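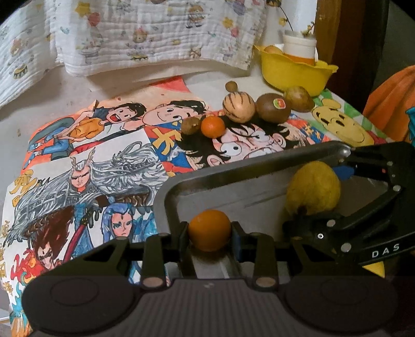

Section 6: Setting up your Molirent account on the Zotus tablet

Revised 14/08/2020. Replaces the February version, which described a menu we have since removed.

The Zotus comes to you on hire through Molirent, and it will not do very much until the two of you have been introduced. Allow 30 minutes. Most of that is the tablet updating itself, so have a book handy.

Before you start

You need the hire letter, the charger that came in the box and your own Wi-Fi password. The hire letter has your customer code on the second page, under the paragraph about spillages. Read the paragraph about spillages while you are there.

Charge the tablet to at least 59 per cent. We did ask why it couldn't be 60. The update will refuse to start at anything lower and will tell you so in a message that vanishes after a moment.

6.1 First switch-on

1. Hold down the side button until the Zusano logo comes up. Zusano makes the tablet, Molirent owns it and you pay for it.

2. Choose your language. The list is in alphabetical order according to somebody, so scroll slowly.

3. Pick your Wi-Fi network and type in the password. The eye symbol shows you what you are typing.

4. When asked whether you would like to restore from a previous device, tap Skip. If you tap Restore by mistake, the tablet will look for a previous device with great patience. Hold the side button to stop it and go back to step 1.

5. Leave it alone while it updates. The progress bar moves quickly to halfway and then has a think.

CAUTION: Do not unplug the charger during the update. If the screen goes black for a long spell, press nothing. It is restarting, and it will do this more than once.

6.2 Linking your account

1. Open the Molirent app. It is on the second page of the home screen, inside a folder called Useful, next to several things that are not.

2. Type in the customer code from your letter. Capitals matter. There is never a letter O in a code, only the number nought.

3. Type your surname as it is printed on the letter. Spaces and accents count, so a customer called Ní Mhurchú has to put both in. To get an accent, hold your finger on the plain letter and slide to the one you want. If we have spelt your name wrong on the letter, copy our mistake for now and ring us afterwards.

4. Choose a PIN of six figures. The app turns down anything it thinks is too easy, and it has high standards.

5. Tap Link. A green tick means you are done. A grey tick means it is still working on it.

NOTE: The terms of hire appear at this point and run to more than 140 screens. The Agree button is at the bottom of the last one. There is a shortcut: tap the small arrow in the top corner.

6.3 If it won't link

"Code not known" - check for noughts, then check you are not using the delivery number, which is longer and printed larger.

"Device already linked" - the last hirer didn't sign out. We can clear this from our end, so ring the number on your letter and have the serial number ready. It is on the back of the tablet in pale grey on slightly paler grey.

"Something went wrong" - switch off, switch on, try again. If it comes up a second time, ring us and we will ask you to switch it off and on.

Once linked, go to Section 7 to set the text size, preferably before reading Section 7 on the tablet.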